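From: Begoña Barroso
To: league-stats list
Date: 2020-10-28
Subject: Re: Rebound totals and the scorer's sheet

Teodoro Carretero wrote:

> The sheet from the Bragança game has Clotberg with 2 team rebounds in the
> first half and none in the second. The play log has 7 for the game. I went
> with the log. If that is wrong, tell me before I close the month.
>
> Separately, do we still credit a team rebound when a missed first free throw
> is followed by a second? Firitz's scorer does. Hirum's does not.

The log is right. The bench sheet at Bragança was kept by someone who stopped marking team rebounds after halftime. I checked it against the box score: missed field goals plus missed last free throws should equal total rebounds, both sides, individual and team. With 2 the sum is short. With 7 it balances.

On the free throws: a miss that leaves the ball dead with another shot to come gets no rebound of any kind. Some software inserts a "dead ball rebound" line to keep its own arithmetic straight. That line has to be dropped before the totals are exported. Firitz's file still carries those lines from May on, which explains why their team numbers look high next to everyone else's. 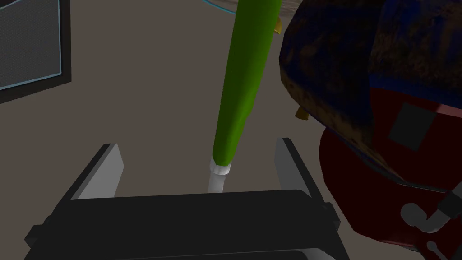 *Green cylinder above the open gripper, simulated view.*

I have gone through 188 of the files in the archive so far. The errors fall into a few groups.

- **Tipped balls.** A tip that goes to a teammate is a rebound for the teammate who gains control. A tip at the rim that is a real try counts as a rebound and a field goal attempt for the tipper. Hirum's older files have the attempt but not the rebound.
- **Blocked shots out of bounds.** The offense keeps the ball, so it is an offensive team rebound. Several files have nothing.
- **End of period.** If the horn sounds while the missed shot is in the air or before anyone has control, no rebound is credited. Our balance check has to subtract these or it will flag good games.
- **Held balls after a miss.** The arrow decides which team gets the team rebound. Please look at the next entry in the log before you assign it.
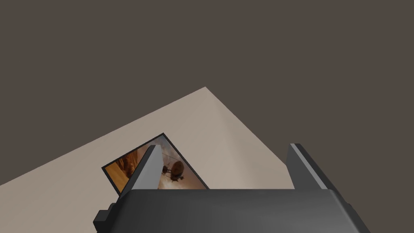 **If two opponents tie up the ball after a miss, does either player get an individual rebound?**

Neither player does, unless one of them clearly had control before the other got a hand on it; otherwise it is a team rebound for whichever side is awarded the ball.

The archive has 1,340 player lines. Most of them need no change, as team rebounds do not touch player totals. The tip corrections do. Two of Hirum's forwards will gain rebounds, and their coach should hear about it from us before the table is posted.

For the import script, I suggest the following order:

1. Strip dead ball lines.
2. Add missing team rebounds from the play log.
3. Apply the tip corrections by hand.
4. Run the balance check with the end-of-period misses removed.

Do not run step 4 first. It will report every game with a dead ball line and you will spend the evening reading warnings.

The column name in the export is still `reb_tm`. Clotberg's scorer asked to have it split into offensive and defensive. I have no objection, but the older files cannot be split without going back to the play logs, and we do not have logs for all of them. I would leave the old column in place and add `reb_tm_o` and `reb_tm_d` as optional fields.

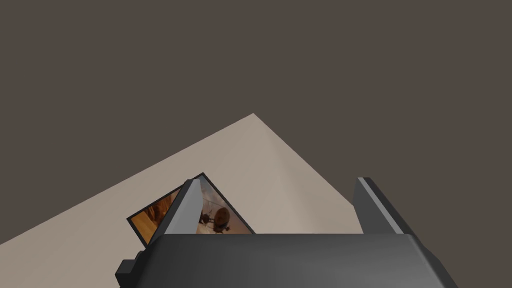 *Small framed picture on the beige tabletop, simulated view.*

Teodoro, go ahead and close the month with the log figure for Bragança. Put a note in the remarks field that the sheet differs. If the Firitz scorer sends a new file, use that one and discard the copy I uploaded, as I edited it in a spreadsheet and the clock times lost their leading zeros.

Begoña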